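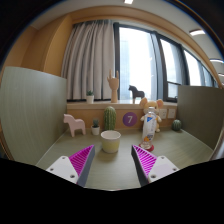
Narkeck 桌面整理助手,使用两个月后的评价

我先说明我的情况。我在一家小公司做行政,中文不是我的母语,有些句子可能写得太正式,请大家原谅。公司去年开始讨论一个问题:每天下班以后收拾办公桌的工作,能不能交给机器?收纸杯,把水瓶放回杯垫,擦桌面,把小摆件放回原来的位置。这些事情一个人做,每张桌子用不了多久,但是每天都要做,大家都不喜欢做。

所以我们租了 Narkeck 的单臂整理机,月租 990 元,软件的部分由 Womari 提供,另外收 100 元。安装的费用是 1,505 元,只付一次。这个价格比我想的便宜,所以我当时的期待也不高。

先说好的地方。

它拿空的纸杯,现在做得相当好。纸杯看起来简单,对机器却是比较难的东西,因为它很轻,又很软,用力大一点就变形。以前我在展会上看过 Condon 的旧型号,那台机器是硬的金属夹子,十个杯子里总有几个被夹扁。Narkeck 用的是软的手指,手指碰到杯子以后会自己弯一点,杯子的形状基本保持。第一个星期我一直站在旁边看,后来我就不看了,去做自己的工作。

塑料水瓶它也可以拿,不过要看瓶子里有多少水。满的瓶子没有问题,空的瓶子也没有问题。剩下一半水的瓶子,机器移动得快的时候,水在里面晃,瓶子就在手指中间转。我把速度调到"慢",情况好了很多,但是一张桌子要用的时间也变长了。透明的瓶子还有一个麻烦:下午阳光从窗户进来的时候,机器有时候找不到瓶子的边,会停下来,发出"请协助"的声音。我们后来改成晚上七点以后运行,拉上窗帘,这个声音就少了。

再说不好的地方。

第一,杯垫。机器知道水瓶应该放在杯垫上,也常常放得准。可是如果杯垫自己移动了位置,它就把瓶子放在杯垫原来的地方,也就是放在桌面上。我给客服写过信,他们回答说下一个版本会改。

第二,小摆件。办公室的人喜欢在桌上放东西,仙人掌的装饰、木马、毛绒玩具,每个人都不一样。毛绒玩具它可以拿,拿起来的样子甚至有一点温柔。细长的摆件就不行,手指从旁边过去的时候容易碰倒。说明书建议"请预先清空易倒物品"。我读到这句话的时候想,如果我已经清空了,我为什么还要租它呢?

第三,它不能判断一个东西是不是垃圾。杯子里还有半杯茶,主人也许只是去开会,机器却把它收走了。我的同事为这件事生气过两次。现在我们的办法是,不想被收走的杯子放在窗台上,机器不会去窗台。

擦桌面的功能我只用过几次。它擦中间很干净,靠近隔板的角落擦不到。木头的隔板旁边总是留下一条灰,我每个星期自己用布擦。

有人会问,和 Szekeres 的那台比怎么样?我借用过 Szekeres 三天,它的识别更准确,声音也更小,可是月租要再加 900 元,而且必须两个人才能搬动。对我们这样只有几排小桌子的办公室,我觉得不合算。

那么机器现在能不能做这种家务一样的工作?我的回答是:可以做一部分,而且是比较无聊的那一部分。收空杯子,它已经比我有耐心。但是整理一张真正有人使用的桌子,需要知道这张桌子的主人是什么习惯,目前的机器还不知道。我大概每天仍然要走一圈,把倒了的东西扶起来,再看看有没有瓶子站错了地方。以前这一圈要半个小时,现在要十分钟。

我给三颗半星。如果您的办公室桌面很简单,可以给到四颗。租之前请一定要求试用,并且用您自己的杯子和瓶子试,不要用他们带来的。他们带来的杯子比较厚。

合同我续了三个月,到十二月为止。擦桌面的那个配件,我已经退回去了。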